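Home Organization Basics, session 6
Instructor: Saoirse Coughlan
Murnia Adult Ed, Plovville

Topic today: small stuff. Clips, caps, odd lids, the things with no drawer.

Work on a bed or a wide table. Spread a cloth first, small things roll. Use any shallow box or box lid as the tray. Walnuts are fine as practice pieces, akward shape, good for learning to sort by size. 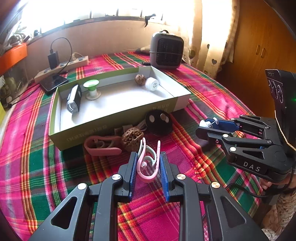
Step one, everything out. Step two, put like with like. Don't decide about keeping yet!! Just group. Clips together, bottle caps and jar lids together, anything with a cord goes in its own pile. Set a timer, 15 minutes, then stop wherever you are.

Mixed piles are normal at the half way point. Leave cables for last, they drag everyhting else along.

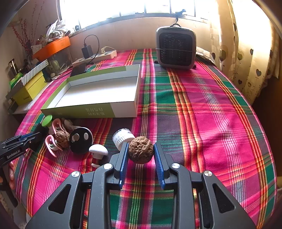
Hateo asked whether a lid without a jar should go straight out. Bañuelos said to hold on to it until the kitchen session, and then toss whatever still has no match.

OK so for next time: one junk drawer, 2 groups max to start, keep / not sure. Bring your own box. Handout on labels to follow.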